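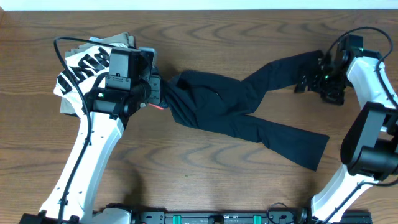

11/2/23

Notes after the second call with Branidik about the seed money. I write them the same evening so that Radu and Zamfira can correct me before we answer.

Present: me, Radu, Zamfira Stoica (by phone, bad line in the first part), two people from Branidik. The younger one asked nearly all the questions.

What they offer now. The first payment is the same as in September. The second payment is tied to the number of paying customers, and they want 700 by the end of next summer. In the September draft it was tied to revenue. I said I prefer revenue, since one large customer is worth more to us than many small ones. They did not say no. They will send a new wording.

Board. They want 2 seats. We have three founders, so it would be three against two, but their text also gives them a veto on hiring above a certain salary. Zamfira does not like this at all. Radu thinks it is normal and that we will never reach this salary in the first years. I am in the middle. To ask the lawyer: can the veto end by itself after the next round?

Price list. I explained the two plans again. They think the small plan at 70 a month is too cheap and that it brings customers who call the support every day. I checked our support log after the call. They are partly right. The small plan customers write more often, but the messages are short and mostly about invoices. If we repair the invoice page, I expect a good part of it will disappear. (Radu: the page still shows the old tax line for customers who changed the country. I saw it again this morning.)

Sturkedow. They asked how much we depend on it. I gave the true answer, that around half of new customers come through this reseller. They were silent a moment and then asked if there is a contract. There is one, but it can be stopped by any side with short notice. I should look for the signed copy, in my folder I have only the version without signatures.

Irkidel. The name came up because Branidik looked at them last year and did not invest. They did not want to tell the reason. Zamfira believes it was the founders' shares, she heard something similar from a former colleague. I leave it here as a rumor only.

Costs. My table has an error. The office rent was counted one time per quarter and it should be every month. The corrected table is in the shared folder with the same name and a "b" at the end. After correction we need 3000 more than I told them. I will write to them myself, it is better if they hear it from us.

Still open:
- revenue or customers for the second payment
- end date for the veto
- signed copy of the Sturkedow contract
- who pays their lawyer (the draft says us, I did not notice it in September)

Added later: Zamfira called back. She agrees to two seats if the veto goes out completely. Radu has not answered yet. I do not send anything to Branidik before he does, except the correction of the rent.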